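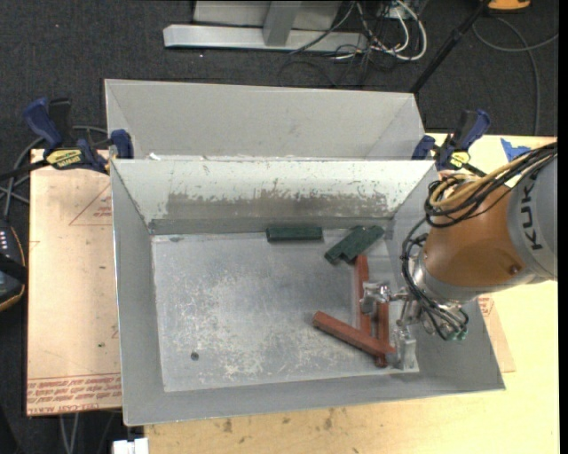
Automação II, apontamentos da aula prática 6
Célula de recolha de blocos: preparação e manutenção
Docente: Viorica Halilović

1. Antes de entrar na célula
Robô em modo manual, velocidade reduzida, consola na mão de quem vai mexer no braço. Os restantes ficam atrás da linha. Quem trouxe o caderno de registo aponta a hora de início e o número do programa carregado.

2. Fixação das caixas
A célula trabalha com duas caixas metálicas encostadas uma à outra. A caixa da frente leva um grampo de barra em cada um dos cantos do fundo, com a mordaça sobre o bordo da chapa. Apertar à mão, alternando os dois lados. Depois empurrar a caixa com a palma: se houver folga, desapertar, encostar de novo e repetir. Uma caixa deslocada obriga a refazer a base de coordenadas (ponto 4).
Não apertar com chave nem com tubo. A chapa cede e o bordo fica torto.

3. Cabos e mangueiras
O feixe passa por cima do braço e desce em volta do punho até à pinça. Verificar nesta ordem:
- levar o eixo 6 aos dois extremos usados no programa e ver se alguma mangueira estica;
- baixar a pinça ao canto mais afastado da caixa e confirmar que a curva do feixe não roça na parede;
- puxar ligeiramente cada ligação de ar junto à pinça;
- procurar zonas gastas nas mangueiras, sobretudo na parte que dá a volta ao punho.
As abraçadeiras são substituídas em outubro, com o robô desligado.

4. Base de coordenadas
Método dos três pontos, com a ponta de medição Zundel montada: origem, um ponto no eixo X, um ponto no plano XY. Gravar como base 3. A altura de aproximação é de 300 mm acima do fundo da caixa. Só se desce abaixo desse valor em movimento linear.

5. Pinça
Limpar os dedos com pano seco. Abrir e fechar dez vezes em vazio. Os dedos devem chegar ao fim do curso sem prisão. Os parafusos dos dedos são reapertados a cada 700 ciclos de trabalho; o contador está na página Somden do programa. Na última leitura marcava 1840, portanto o próximo reaperto é aos 2100.

6. Ensaio
Colocar na caixa três blocos verdes e três vermelhos, sem os alinhar. Convém que alguns fiquem sobrepostos e que pelo menos um fique junto à parede do fundo, onde a pinça tem menos espaço para abrir. Correr o programa passo a passo e parar se um dedo tocar na chapa.

Para entregar: folha de verificação preenchida e resposta à pergunta 4 do guião (que eixo limita o acesso aos cantos?).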